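# About the Trikholm Robotics Club

We are an after-school club at Tenisside Technical School. Members build, wire and program robot arms, and this year's project is laundry: picking up clothes from a pile, one piece at a time, and folding them.

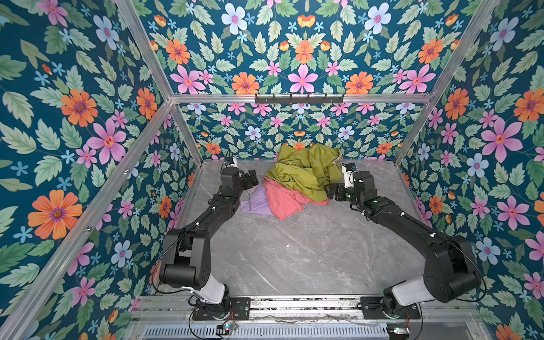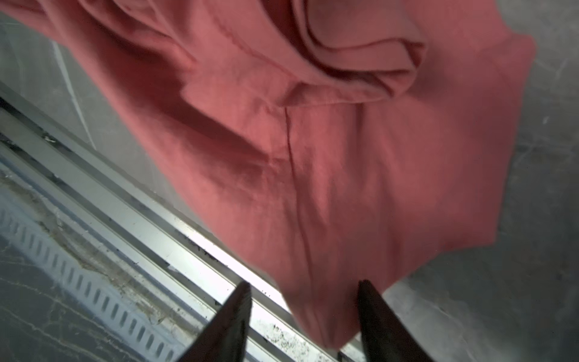

Cloth is a hard subject for beginners. A shirt never lands the same way twice, and the program has to find an edge or a fold before the gripper can close on it. Members start with a single towel and move on to mixed piles when they are ready. Each team keeps a log of its attempts — the longest one so far has 139 entries.

The club was started by Ihor Didenko, who teaches electronics and still runs the Thursday session. Parts come out of a yearly budget of $500, plus whatever members can repair. Our code is kept under the project name Zilum, and older members review changes from newer ones.

In January we enter the Van Rooij student contest, in the household tasks class.

Any student in grades 9 to 12 can join. You don't need to know how to program. Come to room 110 after last period and ask for a bench.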